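May 26, 2024
By the Losto shop desk

The builder doesn't want a name in this. "Just say the guy with the plates." Fine. He works out of a shared shop in Puresden, back bay, and has been at the two-arm table since September.

Goal is simple to say — clear a table, stack the dishes. "I figured a month. I was an idiot."

The arms came secondhand, $585 for the mounting hardware alone. He won't say what the arms cost. "My wife reads your site."
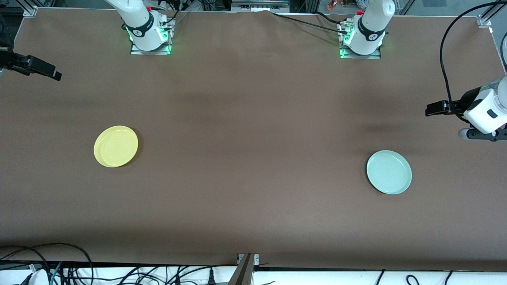

Two arms, two plates, brown paper on the table.

Why paper? "Cheap. Rip it off, roll out more." It does wrinkle, he says, and the wrinkles bug him more then they bug the arms.

Plates are the hard part. Low rim, nothing to grab. His first script, which he calls Cellel, tried 100 pickups and got 38. "Mostly it just pushed the thing around. One went on the floor."

The new one waits for the other arm before it closes. Better? "Some nights." He wants 200 tries logged before he'll give a number.

And the cables — yes, he knows. "Everybody who walks by says somthing about the cables. They're next." After that, cups. Then maybe forks, "but don't print that."

Contact the shop desk | © 2024 Losto | Back to top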